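12/04/2005

Booking sheet for next season, workshop notes. Milovan Ristić in for the morning.

Went through the pitch list for Jilwood. Old sheet lets you book the same pitch twice if one stay ends on the day the next begins and the arrival is put down as morning. Changed the rule: out by 11, in from 2. Tested with 17 made-up stays, no clashes. 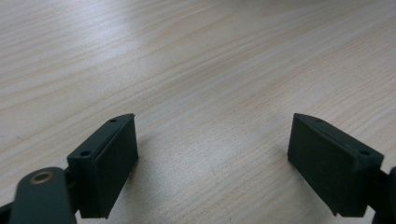
Deposit: the sheet was working it out before the tourist tax came off. On a two-week July stay with electric that put it 4.20 too high. Fixed in column H. Don't touch column J, the Plovel import reads from it and stops at the first blank.

Ionescu booking (ref 2159) is still wrong. They paid 190 by check, and the sheet shows it twice, once as deposit and once as balance. Took the second one out by hand. Milovan thinks it comes from the reminder letter macro. Ran the macro three times on a copy and couldn't get it to happen again. Leave open.

Cancellations: no column for date received, only date entered. Added one. Old rows left empty.
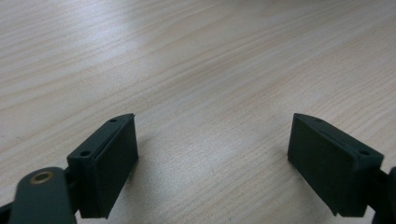
Brimano want the mobile home bookings in the same file. Their refs start at 4000, ours won't get that high this season, so no overlap. They keep pets as yes/no and we keep a number. Went with the number, yes becomes 1 until someone asks the guest.

To do:

- late arrival note on the confirmation letter, French version too
- print width, last two columns fall onto a second page
- ask Milovan for the list of pitches without water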